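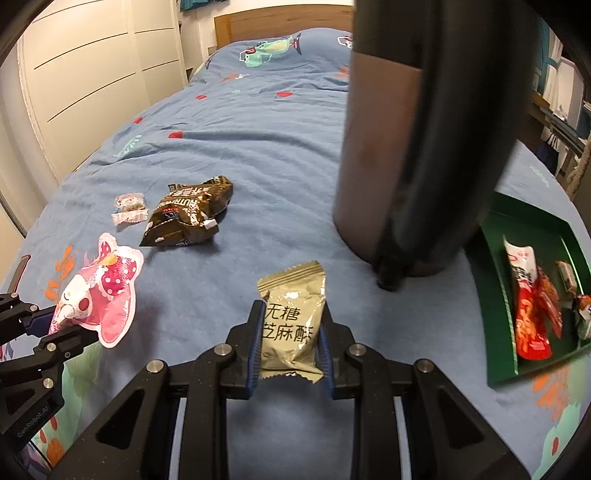
Equipment budget meeting, February 12, 2024

Here: me (Cremilda Dantas, taking the notes again), Luana Medeiros, Ademir Furtado, Tarcísio Portela. Apologies from Benedito Figueiredo, who sent his comments by email and they were long!

1. Last minutes
Fine, apart from me spelling Coscombe two different ways. Fixed.

2. Grippers
We spent most of the hour on this. Luana wants 2 more hand-held grippers before April so that two people can record at once, and I'm with her. Ademir asked if we couldn't just share better (we can't, I've tried, the diary is a mess). Beller have quoted 796 a piece without the case. Grora haven't replied to either of my emails, so I'll ring them.

Tarcísio brought up pads. The blue ridged ones are good on small crinkly packets, the sesame crisp sort of thing, and he'd like 8 spare sets put on the same order so we only pay delivery once. Agreed, if Beller will sell them separately. Luana thinks they will, I'm less sure.

3. What's left
The pot is 2,000. Two grippers come to 1,592, which leaves 408 for pads, cases and anything else. Ademir wanted that written down in full, so there it is. Benedito's email says hold some back for repairs and I think he's right, but we didn't settle how much.

4. Bedroom tasks
Luana would like more soft surfaces on the list, duvets especially, and more awkward shapes like the elephant pouch. Snacks and pouches to come out of petty cash, please keep receipts. Meireles to be asked about a storage box with a proper lid.

5. Any other business
Tarcísio wants a second charger. Carried over, we'd run out of time and Ademir had a train.

To do: me, ring Grora and ask Beller about pads. Ademir, the spreadsheet. Luana, task list to everyone.

Last updated: February 12, 2024

Contact Cremilda Dantas | © Coscombe | Back to top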